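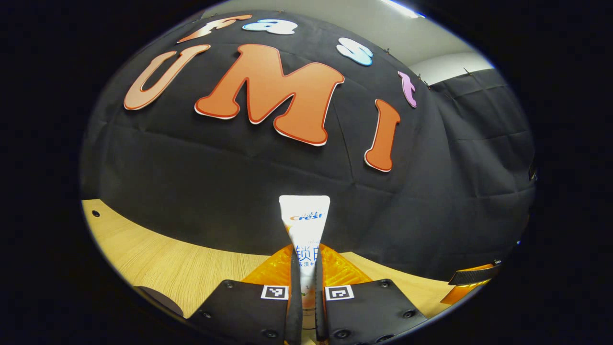
Popular Music and the Press
Session 6: Who is this person and what are they worth?

Reading for this session: the two press packs for Prorkel, and the fan page for Trirance (printout, six sheets, sorry about the staples).

1. The artist biography as a form

You have all read hundreds of these, probably on a bus. The artist is introduced, the real name is given as though it had been got out of them under questioning, a birthplace follows, then an age which was correct on the day of writing and has been going off ever since. Somewhere near the bottom is a sum of money.

Our working case is Prorkel, a singer and producer whose first album, Plenuneck, sold 948 copies on release. Remember that number. By the time it reaches the third website it has become "a cult success", and by the fifth the word "cult" has gone missing.

Terms to know:

Stage name — what goes on the poster.
Legal name — what goes on the contract, and so what fans most want. In this case Le Goff, first name disputed.
Breakthrough — whichever song the writer had heard of.
Net worth — see section 3.

2. Where the facts come from

Most short biographies have one of two parents. The first is the press pack, written by someone paid to like the artist. The second is another short biography. Copying is easy to spot if you follow the mistakes and ignore the facts, which tend to look alike wherever they come from. The early press pack for Prorkel has a spelling slip in the name of the home town. I found the same slip on over 250 pages before I stopped for lunch.

The later press pack corrects the spelling and takes two years off the artist's age. Put the packs side by side and mark every change. Some will be tidying up. Some will be a new manager.

Interviews are better, with the usual warning that musicians get bored and say things. Prorkel has told one magazine that the album was written in a lighthouse and another that it was written at an aunt's. Both stories are now repeated in the same paragraph on the Trirance page, joined by the word "also".

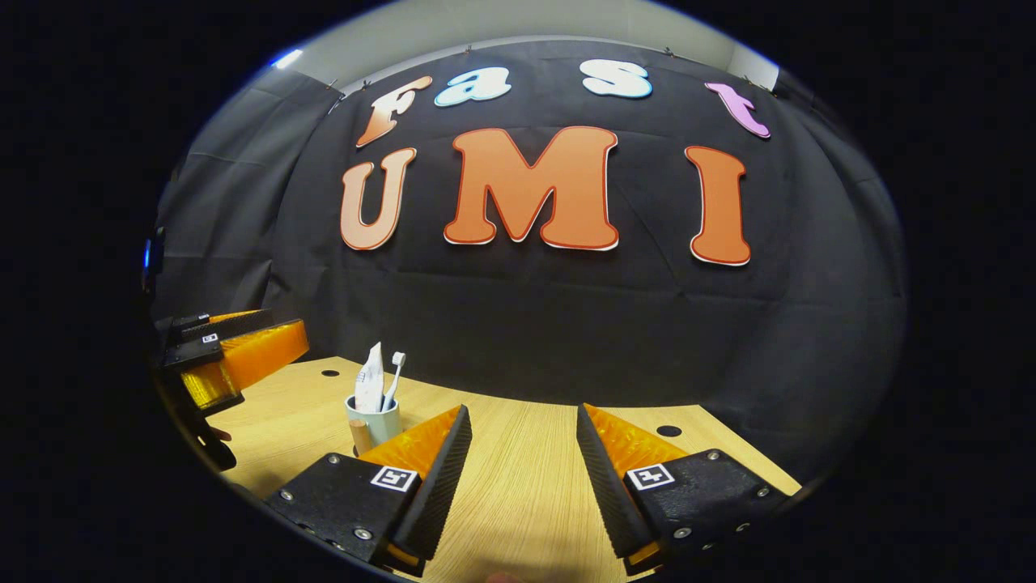

Stamatia Margaritis wrote in the margin of last year's handout that I was being unfair to fan pages, and that the people who run them often know more than the label does. She pointed out that the Trirance page lists every support slot Prorkel played before the album, with ticket stubs scanned in, and that the official pack leaves out all of them. "You are laughing at the grammar," she wrote, "and missing the archive."

I have left the note in because she has a point. Fan writers are poor on money and dates of birth, and very good on set lists, B-sides and who was playing bass. Use them for what they were in the room for.

3. The money paragraph

No source is given, ever. The figure is round, it is in dollars wherever the artist lives, and it goes up a bit each year like a bus fare. Valentin Cordier's essay (in the course folder, short, quite rude) suggests reading it as a measure of how famous the writer thinks the artist ought to be. I would go along with that, though he does say it four times.

If you need to write about earnings, look for tour dates, venue sizes and songwriting credits. None of these gives you a total. You may have to leave the total out, and your reader will cope.

4. Exercise

Write a biography of a living musician in 250 words. Every statement needs a source that is not another biography. Leave out star signs. Height is allowed only if you measured them.

Bring it to the June session with your list of sources on a separate sheet. Anyone who picks Prorkel must settle the lighthouse question.

Handout revised May 4, 2025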